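Flavent garment folding study: minutes of the method review, 14 December 2022

Present: data collection, annotation and policy training leads; Vaněk representative (remote). Apologies: Estby.

1. Minutes of the previous meeting
Agreed, with one correction to item 4: "sleeve order" to read "fold order".

2. Collection status
The hand-held gripper set stands at 1,696 demonstrations. Of these, 400 are long-sleeved tops, all recorded on beds. Annotation is complete for T-shirts and towels only.

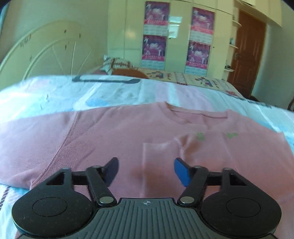
2 min read

3. Fold phase labels
Annotators disagree on where the first sleeve fold ends. With one sleeve folded in over the chest and the other still out flat, some label the phase closed and others wait for the fingers to open. Agreed: the phase closes at finger opening. Annotation to relabel the long-sleeved set.

4. Results on held-out garments
The policy trained on the Flornero split completed 81 of the trials without a regrasp. Knitted tops account for over 40 of the failures, mostly at the cuff. Training lead asked whether wrinkles near the sleeve join affect grasp choice. Not known; the present labels do not record them.

5. Actions
Annotation: revise guide, section 3, and circulate.
Training: rerun with the new phase boundary, same seeds.
Vaněk: confirm finger pad spares before the end of December.

6. Any other business
None. Next meeting to be set by email.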